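Perguntas frequentes - Conjunto de pinças manuais Koven para recolha de demonstrações

A presente página reúne as questões colocadas com maior frequência à Ketusby por laboratórios e empresas interessados no conjunto Koven. As condições comerciais constam da proposta enviada a cada cliente.

O que inclui o conjunto?

O conjunto base é composto por 2 pinças manuais, cada uma com câmara própria, cabos, carregador e licença do programa de gravação Liseck. As almofadas dos dedos são peças de desgaste e podem ser encomendadas em separado, sob a referência 412.

É necessário dispor de um braço robótico?

Não. As demonstrações são realizadas à mão pelo operador, em qualquer divisão de uma casa ou de um escritório. O braço só é necessário na fase de execução, caso o cliente pretenda testar os modelos nas suas próprias instalações. 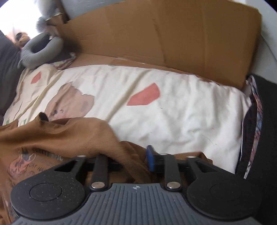

A Ketusby fornece, mediante pedido, adaptadores para os braços de uso mais corrente. O prazo de entrega dos adaptadores é distinto do prazo do conjunto base e deve ser confirmado no momento da encomenda.

Que tarefas são adequadas?

O conjunto foi concebido para a manipulação de objetos domésticos leves: vestuário, roupa de cama, utensílios e embalagens. Não se recomenda a sua utilização com líquidos quentes, lâminas ou objetos cujo peso exceda o indicado no manual.

É possível trabalhar com as duas pinças em simultâneo?

Sim. O Liseck sincroniza as gravações e guarda-as como um único episódio. A calibração conjunta demora quase 40 segundos e deve ser repetida sempre que se substitua uma almofada.

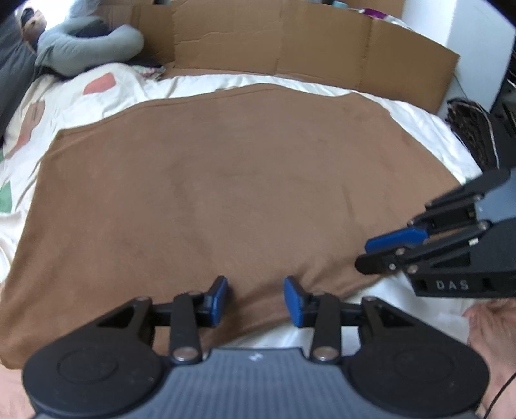 Os tecidos exigem alguma preparação por parte do operador. Aconselha-se que a peça seja estendida antes do início de cada episódio e que a superfície de apoio tenha uma cor que a distinga com clareza - um pano castanho sobre um lençol branco estampado, por exemplo, oferece contraste suficiente na maior parte do contorno. O operador deve ainda verificar que os cabos não ficam presos sob a peça.

A quem pertencem os dados recolhidos?

Ao cliente, na totalidade. A Ketusby só acede às gravações quando o cliente solicita o serviço de revisão Sârbu, que assinala episódios incompletos ou com perda de sincronização.

Existe formação para os operadores?

A formação inicial é ministrada à distância e está incluída no preço. O guia do operador, com 44 páginas, encontra-se disponível em português e em inglês. As próximas sessões abertas a novos clientes realizam-se em agosto, mediante inscrição prévia na área de cliente.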